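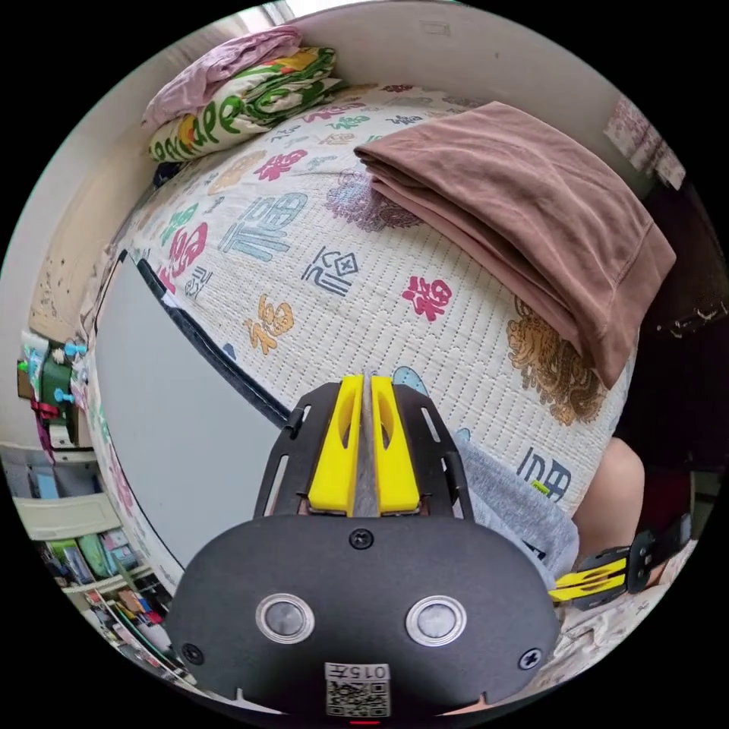
Home | Projects | Reports | Contact

Harnine Bedrooms Project: progress report, April

The grant paid for 30 home visits on storage and bedding. We have made 29. The last household has moved and we don't propose to replace it.

I said at the start that I doubted folding lessons would change much, and I am not yet persuaded otherwise. The folding itself is easy enough to teach. A towel folded on top of a quilted bedspread and a pink blanket stacked at the head of the bed look very well on the day of a visit. Whether they look like that a month later is what the funder is paying to find out, and so far we have return visits to only six homes. I would not build a case on six.

Shelves are the harder problem. Books, boxes and small items end up together on one crowded unit beside the bed, and the Potoder guidance sheet says nothing useful about this. It assumes a spare cupboard. We have asked for it to be rewritten.

Spending is within budget. The Fistus storage tubs came to less than quoted, though I question whether we needed 44 of them.

Next period: more return visits, no new tubs. I would ask that the second payment wait for those results.

Comments (2)

The tubs are too deep for under our bed.

Agree about the sheet. Who has a spare cupboard?

© Harnine | Contact us | Back to top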